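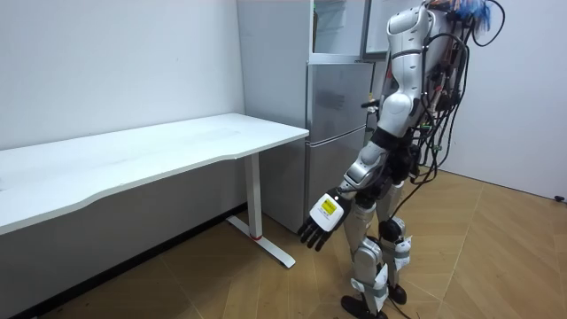

A robot needs software to tell it what to do. Software is a list of instructions, and some lists are very long. One version of Idavex, a program for moving robot arms, has 1439 lines.

The first part is perception, or working out what is there. The software looks for a shape like a bottle.
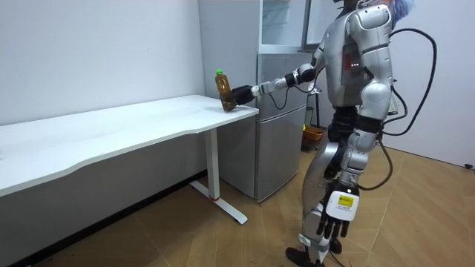
A robot hand around a bottle of brown liquid.

The next part is planning. The software tries over 400 paths for the arm and picks a short, safe one.
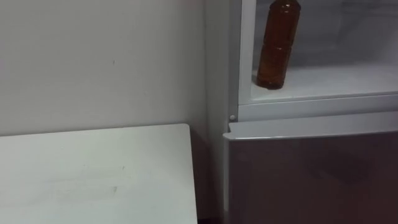 What if the bottle is in a new place?
The software looks again and makes a new plan.

The last part is control. It tells each joint how far to turn.
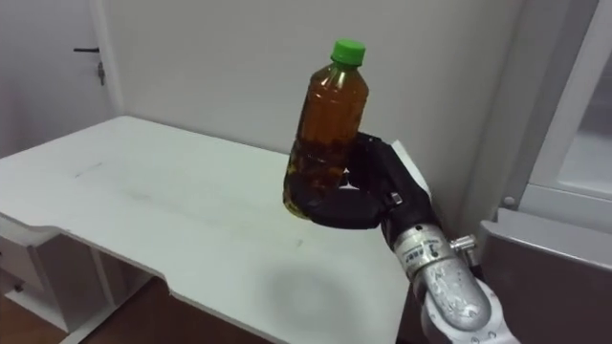 Try it yourself
Write steps for picking up a cup. Ask a friend to do only what you wrote.

Related
What is a sensor?
How robots balance

Comments
Smadi, age 11: My friend missed the cup.
Rania Karam: We did this in class. More please.

© Hanen | Contact | Back to top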